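Lodora Two-Arm Bench — Set-Up Guide
Section 4: Your First Tray Job

Before you start

You have bolted everything down, run the power check and read the safety pages in Section 2. Good! Now comes the part most people bought the bench for: giving it a chore.

A word on what to expect. People who open this guide usually have one question in mind, and it's whether a machine like this can take over the boring work yet. Our answer is yes for some of it, and the list gets longer with every release. Moving parts of a known shape in and out of a tray is well inside what the bench can do. Sorting mixed parts works if they are stiff and don't shine too much. Folding a shop towel is possible on a good day, and we love watching it happen, but we wouldn't plan a shift around it. Emptying a dishwasher full of other people's mugs is still a research project, and a really fun one.

So start with the tray. You will learn more from one dull job that runs all afternoon than from ten clever ones that run once.

What you need

The Pondon tray
Blocks or parts of one size
The printed marker sheet from the document pouch
A soft, dry cloth
The Trurkov job editor, installed in Section 3

4.1 Lay out the work area

1. Press the stop button and wait for the arms to come to rest.
2. Wipe the tabletop. Grit under the tray tilts it, and a tilted tray is the number one cause of missed picks.
3. Set the tray on the platform at the front of the table, open side up.
4. Lay the marker sheet flat behind the tray, where the camera can see it.
5. Place your parts on the table with a finger's width or more between them. Stand them upright for the first run.
6. Check that all cables stay clear of the path of both arms — move each joint by hand through its range and watch the slack.

Note: The camera finds the table by looking at the markers. If you move the sheet, run the calibration again, even if you only nudged it.

Caution: Never reach into the work area while the arms are powered and released. The arms are quick and they don't know your hand from a part.

4.2 Calibrate the camera

1. Release the stop button.
2. In the job editor, open Camera and choose Find Markers.
3. Wait until every marker on the sheet has a green outline on the screen.
4. Press Save. The bench stores the position and plays two short tones.

If one marker won't turn green, look for glare. White paper under a bright lamp washes out quickly. Turn the lamp or move it back, then try again.

4.3 Teach the pick

1. Set the speed to 30 percent. Leave it there for now.
2. Choose New Job, then Tray, then Fill.
3. Guide the gripper by hand until the fingers are on both sides of the first part.
4. Press Mark. Lift the arm straight up and press Mark again.
5. Guide the arm to the spot in the tray where the part should go and press Mark a third time.
6. Press Try Once. 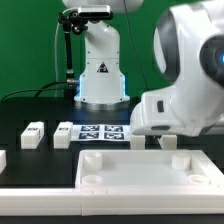 I run the Ametepe shop and we had the opposite experience with speed, so I'd add a line to this section. We left ours slow for the whole first month and it still beat doing the job by hand, because it kept going through lunch. What it can't do is notice that a box of parts came in bent. One of us still looks through every box, and I don't see that changing soon.

We agree on both counts, and we've kept that note in the guide as it was sent to us. Checking incoming parts is a job for people right now. The bench picks what it was taught to pick, and a bent part will go into the tray as happily as a straight one.

4.4 Run the full job

1. Press Try Once until you get 5 clean picks in a row.
2. Set the repeat count. The editor accepts up to 700.
3. Press Run and stay close by for the first tray.
4. Raise the speed in small steps, one tray at a time.

Note: If the gripper closes on air, the job pauses and waits for you. Put the part back in its place and press Resume.

Caution: Don't use the Fill job for glass, open liquids or anything with a blade. Soft items such as cloth and bags need the Soft Parts job in Section 6.

4.5 Save your work

Give the job a name that says which part and which tray it was taught with. Jobs saved with one tray will load with another, but the marked spots won't line up, and you'll have to repeat 4.3 from step 3.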